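Randley Open Day: Notes From Someone With a Spreadsheet

I went to the open day at Randley with a budget line and a notebook. The budget line is for next February, when our shop is supposed to have its first arm. The notebook was for finding out what the budget line left out.

Parking was a field. Coffee was free and tasted it. The tour groups were capped at 10 people and I got into the second one, behind a family who had plainly come for the balloons.

The sales talk covered the arm and only the arm. Reach, payload, a nice slide of it next to a sunset. When I asked about everything else you have to buy, the man at the Novix table handed me a folded price list with 72 lines on it. The arm was line one. Mounting plates were on page two, along with a flange adapter at $951, a figure I read twice and then read to the stranger next to me, who had already found it.

Prundeck, across the aisle, bundles the plate and the cables and charges you for it somewhere less visible. Ngata will quote the whole cell, but wants two site visits first, both billable. I took all three brochures. They weigh more than my lunch did.

The part worth the drive was the workshop at the back, where you could get close to the hardware. I spent most of my time looking at wrists. Ask me in January and I would have said a wrist was included.
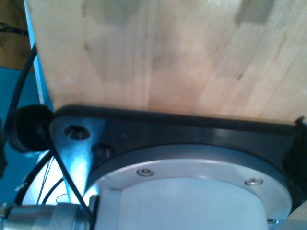 Black plate, silver flange, hex socket screws, and the cables down the side.

I came home and added four rows to the spreadsheet: plates, fasteners, connectors, cable routing. Then a fifth for spares of the first four. The total is now a number I plan to show my boss late on a good day.

Still to ask Novix: whether the adapter price includes the screws, and how long the quote holds. Their list has no expiry date on it that I can find. The balloons, for the record, were excellent.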